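**Ticket:** Board 124, front slider skips from 2 to 4
**Opened by:** Flultwood branch, lending desk
**Handled by:** Kullovthorpe workroom
**Item:** Kamata practice board (the long kind, with the handle)
**Priority:** normal, but there's a waiting list
**Status:** closed, see the note on the spare at the bottom

---

**Flultwood desk, first message**

Hello workroom! I hope you're not too buried after the fall returns. I have one more for you, I'm afraid, and it's a favorite over here.

Board 124 came back this morning with a note tucked under the handle saying "slider broken." That was the whole note, so I sat down with it at lunch and had a go myself. The back slider is fine, it clicks along through its positions and the readout follows it nicely. The front one is where the trouble is. If I push it up slowly from the low end, the readout says 1, then 2, and then it sits on 2 for much longer than it should, and all of a sudden it says 4. I never once got it to say 3. Coming back down it does the same thing the other way.

I also think it feels gritty, although I've been staring at it for half an hour and by now I'd probably think anything felt gritty.

The buttons all work. The toggles both work. I didn't touch the patch cables, mostly because the last time I pulled those out I couldn't remember how they went back, and you were very kind about it but I'd rather not repeat the experience.

It has gone out 31 times, so I suppose it has earned a little attention. Shall I send it over in the next van?

**Kullovthorpe workroom, reply**

Yes please, send it over, and thank you for trying it before packing it up. Half of what we get says "broken" and nothing else, and then we spend an afternoon looking for a fault in the wrong end of the board.

A couple of things you could do before the van comes, if you have ten minutes:

1. Turn it off at the switch marked Off and leave it a minute, then turn it on and try the front slider again.
2. Push the front knob all the way to one end and wiggle it gently side to side. Tell me whether it rocks more than the back knob does.
3. Hold the board up by the handle and listen for anything sliding about inside. Please don't shake it hard!

Leave the screws alone for now. The little ones along the front edge of the dark modules look as though they'd let you into the sliders and they don't, they only hold the front faces on. I've had two of these come in with every front screw out in a sandwich bag and the slider panel still firmly shut.

**Flultwood desk**

All done. Off and on again made no difference. The front knob rocks a bit more than the back one, maybe the thickness of a fingernail. And there is a rattle! Very faint, like a grain of rice. I held it to my ear in the middle of the children's hour and got some looks.

It's going in the van in the blue crate, wrapped in the old tablecloth. I'd like the tablecloth back, whenever.

**Kullovthorpe workroom, on arrival**

It's arrived safely, tablecloth and all. Notes as I go, so there's a record for whoever gets the next one.

*Outside.* Modules tight to each other, no gaps at the joins. Handle firm. The bracket at the far end is firm too, and I always check that because people stand these boards up on it. Some crumbs around the button collars, which I got out with the soft brush.

*Patch cables.* Wrote down where every one of them went before touching anything, then pulled and reseated them one at a time. No change in the slider. I didn't expect any, but a loose cable has fooled me before on a different board and I'd sooner lose five minutes to it now.

*Sliders.* Same as you found. The back one is good at every stop. The front one says 1, 2, 2, 4. If I press down on the knob while moving it I can get a 3, just for a moment, and it goes away when I let up. So the strip underneath is probably all right and the knob isn't pressing on it well enough.

*Rattle.* Yes, I hear it too. Rice is a good word for it.

Stopping there for the day. I want the good lamp for the next part and the good lamp is on loan to the bookbinding people.

**Kullovthorpe workroom, later**

Got the lamp back. Slider panel is open and I have your grain of rice, which is a little broken corner from the foot of the front knob. The foot is the part that goes down through the track and holds the contact against the strip. With one corner gone it tips, and when it tips it lifts, and somewhere between 2 and 4 it lifts far enough that the board doesn't see it any more. It fits with the rocking, and it fits with pressing down making it better.

There was also a fair amount of what I would call pocket lint in the front track. The back track had hardly any. I can only think the front one gets more fingers.

Things I tried, in order, with how they went:

- Cleaned both tracks with a dry swab. Less gritty (you weren't imagining it!), still skips 3.
- Glued the corner back on. Held for an evening, came off by the next morning. I wouldn't bother with this again.
- Swapped the two knobs, front for back. The skip moved to the back slider. That settles it, it's the knob and nothing else.
- Put a sliver of felt under the foot. It worked beautifully and felt horrible, like dragging a chair over carpet. Took it out.

So we need a knob. I've written to Clulow, who still keep a drawer of parts for these, and asked for white ones. They once sent me a gray knob for another board and it was perfectly good, and three separate people reported it as a fault.

**Flultwood desk**

Oh, I'm so glad it wasn't the strip. I've told the family at the top of the list that it'll be a little longer, and they were very nice about it. They've taken the weather station instead, for the time being.

While it's open, could you have a look at the yellow button? It isn't faulty, but somebody mentioned that it's slower to come back up than the others. It may be that it's the nearest one to whoever's playing and gets leaned on.

**Kullovthorpe workroom**

Had a look. Yellow was a tiny bit sticky, so I took the cap off, wiped the collar and put it back. It comes up as quickly as the red one now. I did the blue and the green as well while I was in the mood. If anybody asks, warm water with a drop of dish soap on a cloth is plenty for the caps, and then a dry cloth. The spray cleaner from the front desk leaves them cloudy and you never quite get the shine back.

I tightened the nut on the front toggle by a quarter turn. It wasn't loose enough to mention but I had the wrench in my hand.

**Kullovthorpe workroom, parts arrived**

The Clulow envelope came, with two white knobs in it. One is fitted at the front. I ran it from one end to the other a good many times with a cup of tea beside me, and the readout went 1, 2, 3, 4 and back down again without missing anything. No rattle when lifted by the handle. Closed up the slider panel, put the patch cables back from my notes and tried both toggles.

One correction for the lending card, by the way. The card that travels with this board says "buttons, clockwise: red, blue, yellow, green." Going clockwise from the back it's red, green, yellow, blue, and anyone following the card's warm-up game would get it wrong on the second press. I've written a new card in pencil, so please check it over and ink it if you agree.

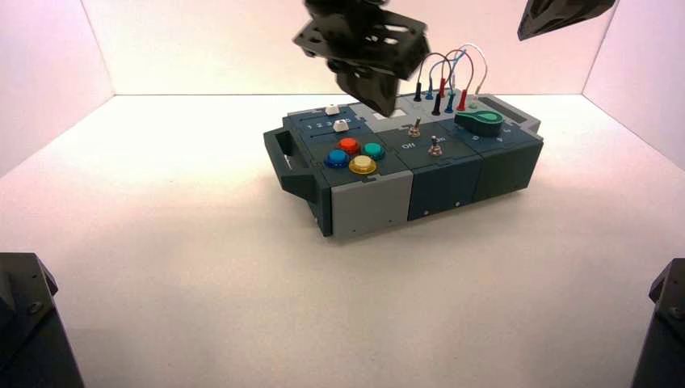 *Board 124, handle end to the left. Red button at the back, yellow at the front, the 1 2 3 4 printed beside the slider tracks.*

**Flultwood desk**

Thank you, that's a great help. I've checked the pencil card against it and you're right, so I've inked it and put the old one in the recycling. I have a feeling I wrote the old one, so we'll say no more about it.

Two small questions before you send it home. First, how should we leave the sliders when it goes back on the shelf? I've been pushing them both to the end because it looks tidy, and now I'm wondering if that's what knocked the corner off. Second, is it all right to carry it by the handle with the cables in?

**Kullovthorpe workroom**

I don't think you did it any harm. Those feet are thin, and a good knock from the side would do it at any position. Leave them wherever they happen to be. If you want a habit, go with somewhere in the middle, so there's a bit of travel either way if the knob gets bumped in the crate.

Carrying by the handle is fine, cables in or out. Just keep a hand under the other end, it's a long thing and the joins between the modules take all the weight otherwise. For the van I'd still wrap it. Your tablecloth is washed, and it's going back around the board in the same blue crate.

**Flultwood desk, closing**

Home again, and the front slider feels lovely. I had all four numbers up and down before I'd even taken my coat off. The family at the top of the list is coming for it at four o'clock. They want to keep the weather station as well, so I've renewed that for them.

Happy for this to be closed. Thank you again!

**Kullovthorpe workroom, note on the spare**

Closed. The second white knob is in the small parts tin, in an envelope marked "Kamata slider, front or back." The broken one is in there too, in case Clulow ask to see it. If another board starts skipping a number, swap its knobs front to back before you open anything else up, and write on the ticket which slider the skip went to.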